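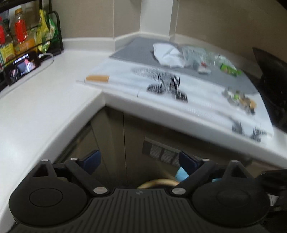 厨房转角，左边是黑色铁丝置物架，手机靠在架子前面充着电。

网上的厨房清洁妙招，我试了一个秋天，留下来的没几条

先说清楚，我对“妙招”这两个字一向没什么好感。凡是标题里写着“一抹就亮”“十年油污瞬间消失”的，点进去多半是一勺小苏打加半杯白醋，冒一阵泡，镜头一切，台面就白了。中间那一刀剪掉了什么，没人说。

十月里我闲着，就挑了些转发最多的说法在自家厨房里试。没有实验室，没有对照组，只有我一双手和一块脏得很平均的台面。下面写的都是我这里的情况，你家水硬水软、台面什么材质，结果可能不一样。

小苏打加白醋

这一条流传最广，也最经不起推敲。两样东西分开用都有点本事：小苏打细，能当温和的磨料；白醋是酸的，对付水垢还行。混在一起，酸碱中和，剩下的基本是带点盐的水。泡泡看着热闹，通下水道全靠心理作用。

我的做法是分开。水龙头根部那圈白垢，用白醋浸湿的纸包住，过一阵再擦，确实松了。台面上的茶渍用小苏打调成糊，轻轻揉，再用清水抹两遍。第二遍不能省，不然干了以后一层白粉，比原来还难看。大理石和其他天然石材别碰醋，会蚀出哑光的印子，这种印子擦不回来。

顺便说一句，含氯的漂白水绝对不能和醋或者洁厕剂混用，会放出有毒的气体。有的视频里把几瓶东西往一个盆里倒，还配着欢快的音乐，看得我直冒汗。

转角台面放什么

L形厨房的转角是个老问题。收纳博主喜欢推荐转盘，我买过一个Prulta的，商品页写着承重多少多少，装上油瓶酱油瓶以后转起来嘎吱嘎吱，转快了瓶子还往外歪。用了没多久就收进柜子里了。

铁丝架反而老实。它不漂亮，但透气，漏下来的东西看得见，拿起来就能擦。缺点也有：细瓶底容易卡在铁丝之间，小包装会从缝里溜下去。有人建议铺一层硅胶垫，我铺过，垫子底下很快就攒了油，等于多洗一样东西。现在我什么都不铺，小袋零食另外找个盒子装。

还有一派主张台面上“一物不留”。我认识的人里真做到的只有Joana Guerreiro，她平时基本不开火。天天做饭的人，油盐就该在手边。把它们全藏进柜子，炒菜时满手油去拉柜门，柜门把手又成了新的卫生死角。

手机、充电线和水

做饭看视频的人多，这个我不劝。要劝的是线。充电线拖过台面，水和油迟早会沾上去，接头一潮，轻则提示不能充电，重则发热。我的规矩是做饭前充好，开火以后拔线。防水袋那种东西我不推荐，雾气一蒙，屏幕什么都看不清，手指还划不动。

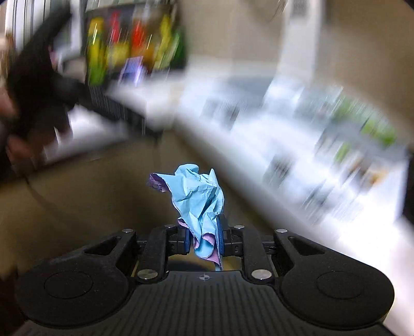
擦玻璃和抽油烟机面板该用什么，是我和Qistina Ngau争得最久的一件事。她坚持旧报纸，说油墨能去油。我试下来，现在的报纸纸薄，沾水就烂，手倒是先黑了。超细纤维布效果最稳，前提是不能和毛巾一起洗，也别放柔顺剂，不然纤维上裹一层膜，越擦越花。至于厨房纸，我的意见是别迷信压花和层数，先看沾水以后掉不掉屑。颜色也一样，像照片里那种蓝色带紫边的，摆在那儿挺好看，可颜色说明不了吸不吸水。带颜色的纸我还会先弄湿一角，在白瓷盘上按一下，看看会不会掉色，再决定要不要拿去擦浅色台面。

包装上的数字

厨房纸包装上爱写数字。我手边一包Omel写着400张，听着很多，抽出来一看，一张只有巴掌大，擦一次灶台要用一叠。另一包Famcombe张数少得多，单张却大。比价别按张算，按总面积算，再按你自己擦一次灶台的用量算一遍，两次结果经常对不上。

“可水洗重复使用”的那种懒人抹布也一样。商家说能洗很多次，我洗到后来它就开始起毛，而且总有股味道。擦过生肉汁水的那一张，我一次都不会留，直接扔。

冰块清洗破壁机、柠檬皮磨刀头

搅拌机里放冰块和柠檬皮打一圈，据说既去味又能把刀磨利。去味勉强算有一点。磨利这件事我不信，冰块比钢软得多，拿什么磨？Karthikeyan Pinto说他家那台Yagi打完冰确实变快了，我问他之前多久没拆洗，他想了想，说刀头底下好像积了不少东西。那就是洗干净了。

正经的办法是温水加一滴洗洁精，低速打一会儿，倒掉，能拆的拆下来刷密封圈。霉点几乎都长在密封圈那一条沟里，冰块碰不到。

墙角和踢脚线

白色踢脚线沿着墙走一圈，做完以后谁都不看它，直到有一天发现上面一层黏灰。网上教人用烘干纸擦，说能防静电、以后不落灰。厨房的灰里有油，防静电没用。我用的是拧得很干的布，沾一点稀释过的洗洁精，从高处往低处擦，再用清水布走一遍。墙面乳胶漆不要用魔术海绵使劲蹭，那东西本质上是很细的砂纸，会磨出一块一块的亮斑，侧面一照灯特别明显。

包柱和墙面相接的那条缝，打过胶的话看看有没有发黑。表面的黑点能擦，长进胶里的擦不掉，只能割掉重打。什么“厨房纸浸漂白水敷一夜”，我敷过，颜色浅了一阵，没过多久又黑回来了，还熏了一屋子味道。真要敷，开窗，戴手套，家里有孩子和猫狗的就算了。

目前还在用的

白醋单独除水垢，小苏打单独去茶渍，超细纤维布擦亮面，一次性的纸只管生肉和油。灶台趁还有点余温、又不烫手的时候擦，比凉透以后省力得多。这条是Zulmira Salgado教我的，她在餐馆后厨干过，没有配任何音乐。

有读者问蒸汽清洁机值不值得买。我借来用过一回，瓷砖缝效果不错，柜门贴皮的边上被熏得翘起来一点，所以暂时没有结论，等我再借一次。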